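Sriwong Community Help – Early Learning and Play

Cleaning foam shape boards used by several children

Posted by Rungnapa Thammasiri

Our playgroup at Drarkau Hall lends toys to 61 families. Among the items are 14 shape boards with matching blocks. Several have come back sticky, and one has a sour smell. The packaging was discarded long ago, so we have no care instructions. Please advise on a safe cleaning method, and on how often it should be done. The boards are of this general kind:

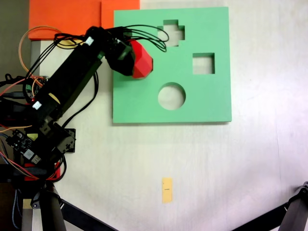
Green board with a red block held over it.

Wiroj Paisan

Foam should not go in a dishwasher or a dryer, as heat may warp it and the blocks will no longer fit. I recommend the following procedure, which we have used at the Hilow toy library since November.

Wash each piece by hand in lukewarm water with a small amount of mild dish soap. Use a soft cloth on the flat faces and a soft brush inside the holes – residue tends to collect on the inner walls. Rinse twice, press with a dry towel, and stand the pieces on edge overnight. Most sour smells come from foam that was packed away damp.
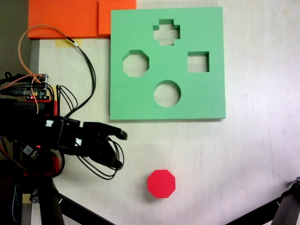

Before a set goes back on the shelf, try each block in its own hole. A block that has swollen or been chewed should be withdrawn, and any piece with a bite missing must be thrown away, as loose bits are a choking hazard. With regard to frequency, we wash after every loan and inspect the edges at the same time.

Prasert Thaweesak

Just use baby wipes. Ours are fine.

Apinya Sombatkul

Wipes are adequate between sessions but will not remove a smell. I agree with the hand washing described by Wiroj Paisan. Please avoid bleach unless the maker permits it, and label each storage bag with the date of the last wash. If the odor remains after a second wash, the board should be replaced.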